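Ticket: Burger assembly station, crumbs and sliding liner
Site: Lusbridge
Opened: 2020-02-24
Status: Open, awaiting part
Priority: Low

Reported fault
Paper liner on the centre tray moves during assembly and ends up over the lower half only. Crumbs collect on the bare tray and get into the next order. Salad box has to be lifted to clean behind it.

Checks so far
Tray level checked in both directions, no fault. Tray swapped with the spare from Flerska, no change. Table wiped down and dried before refitting, no change.

Liner stock is the Kratochvíl round, supplied in packs of 500. Previous stock was a Cidari sheet cut to the full tray size and did not move. The changeover was made at the start of February when the Cidari order ran out.

Test 1: 12 burgers, round liner, salad box at the front of the tray. Liner creased under the box and had to be replaced twice.

Test 2: 12 burgers, round liner, salad box at the back. Liner stayed flat. Crumbs still reached the bare part of the tray.
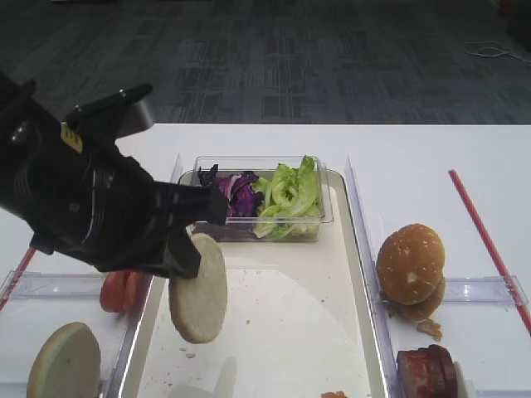 Patties and tomato stay in the left compartment, buns and sliced meat in the right. No change to either is proposed. Moving the buns was considered, but the right-hand divider would have to come out and it is bonded in.

Workaround
Keep the salad box at the back. Brush the tray out between orders. Change the liner every 60 minutes, or sooner if it is marked.

Next action
Order 800 full-size sheets and repeat Test 2. Remaining round liners to go to Flerska. Ticket stays open until the repeat test is logged.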